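Utensil stand: questions and answers
By Rok Lazarević, 2 May 2022

What does the Virkholm stand look like when it arrives?

It comes as a round dished base, a tall centre pole, a hanging rack and a knob. The base and pole come as one polished metal piece. Before you add the rack, stand it on a flat table with the dished side up and check that the rim sits level all the way round.

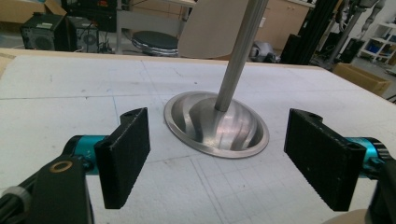

How do I fit the rack?

Slide it down over the top of the pole until it stops, then screw the knob on by hand. You do not need pliers, and they will scratch the finish.

How many utensils will it hold?

It will take up to 4, with a total weight of 800 g. Hang them on opposite arms where you can. One heavy ladle on its own can make the stand lean.

Which utensils fit?

Anything with a hole or loop in the handle at least 9 mm across. Spatulas, turners and skimmers are the usual ones. If a handle has no hole, keep it in a drawer.

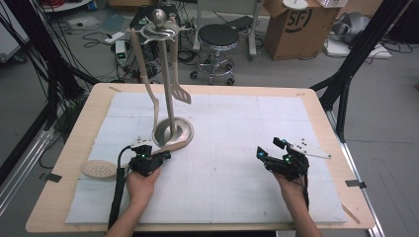

Two beige utensils on the rack, with a perforated disc lying flat on the board to the left.

How do I clean it?

Wipe it with a damp cloth and dry it straight away. If there is grease in the dish, leave warm soapy water in it for about 15 minutes, then rinse. Do not use wire wool.

Can I buy a spare knob?

Yes, from Gokidard. Please give the name of the stand when you order.

3 comments | 11 shares
Contact us | © Gokidard 2022 | Back to top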